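Zendville shops get a house rulebook for small robot arms

10/24/21

The Zendville Workshop Association has published its first set of rules for benchtop robot arms, and anyone hoping for a stirring read about the future should know that page one deals with cable slack.

The document runs to 619 numbered lines, up from 60 in the draft that went around in August. Most of the growth came from the comment period, when members were invited to say what was missing and did so at length. One shop in Murnside sent in four pages on the correct place to put a coffee cup. The final text gives it one line: outside the enclosure.

The rules cover small arms of the sort that sit on a table, alone or in pairs, and are run by a person or by software for training, testing or light handling. They don't apply to anything bolted to a factory floor, which already has plenty of rules of its own, nor to vacuum cleaners, despite a spirited letter.

At the core is a section on shared reach. Where two arms can get to the same spot, the shop has to write down which one gives way, and post it where the operator can read it without leaning in. Each pair also needs a single stop button that halts both arms. It turned up in the comments that some members had been making do with one button per arm and a strong sense of rhythm. They have until next August to fix that.

Speed gets its own chapter. New tasks have to be run slowly first, with the operator's free hand near the stop, and the shop may raise the pace only after 500 moves without a fault. A dropped object counts as a fault. So does an object squeezed into a new shape. An object put down neatly in the wrong place was the subject of the longest argument in the whole process, and the rules now call it "a matter for the log," a phrase that seems to have pleased both sides by meaning very little.

Then there is the matter of what the arms should practice on. The association wants soft or light items for the first stage, nothing with a blade, nothing under pressure and nothing the shop would be sorry to lose. Fruit and bowls are on the approved list. Glass is not, and neither are phones, including old ones that somebody swears are dead.

Two arms, one bowl and some fruit: 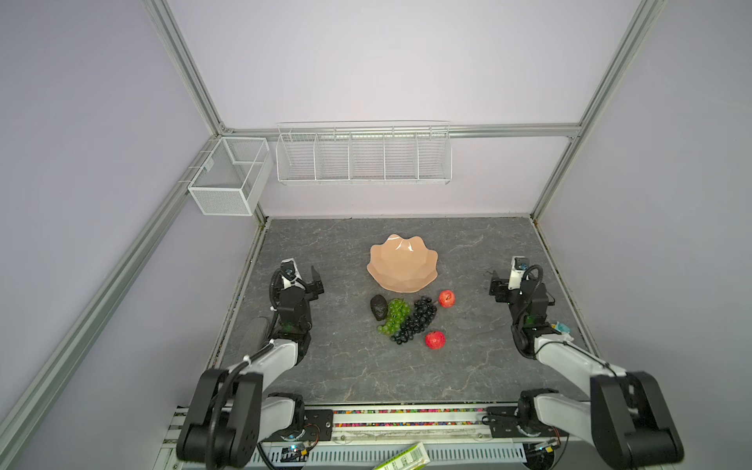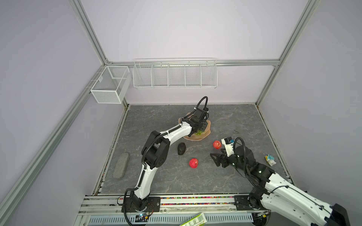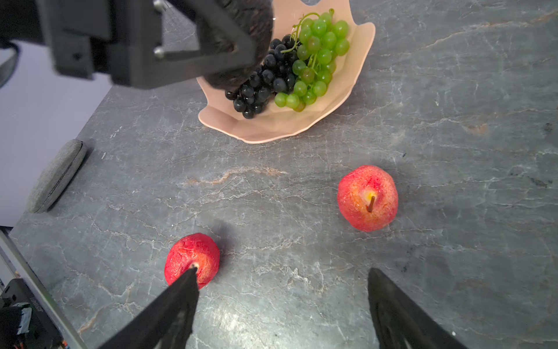 Layout takes up the next stretch of the rulebook. Shops are asked to start each run from a written setup sheet, so that a good result can be repeated and a bad one can't be blamed on the table. Loose cables must be long enough for the full travel of the arm and short enough not to snag on it, and working out where that leaves you is the shop's business. The draft had a formula. It was removed after three members worked it through and got three lengths.

Cameras mounted on or near an arm have to be checked at the start of the day and again after any bump. The rules define a bump as "contact that was not planned," which will cover most of a Monday's work in some places – or any other day's.

Record keeping is where the grumbling is loudest. Logs have to be kept for the last 1,000 runs, with the failures left in. Garg, the small firm in Murnside that builds arm stands, told the association it was happy with everything except this, and would be happier still if "failure" could be changed to "early finish." The request was noted and the word stayed.

Rernov, which rents bench space by the week, has taken the other side and already prints its failure counts on a sheet by the front door. Visitors are said to find this either reassuring or the reverse, depending on the week.

There are no fines. A shop that ignores the rules loses its listing in the association's directory, and its next application goes to the bottom of the pile. The association admits that the directory isn't widely read, but it says the pile is real.

Inspections will be by appointment and should take less than a morning. Inspectors will look at the stop button first, then the setup sheets, then the logs, and are allowed to ask for a slow run of any task the shop has marked as ready. They aren't allowed to suggest a harder one, a limit added after a trial visit ran well past lunch.

Printed copies can be picked up at the association's desk in Zendville. The cable section has been reprinted on a separate card, with a hole in the corner so it can be hung up, and members are asked not to hang it on the arm.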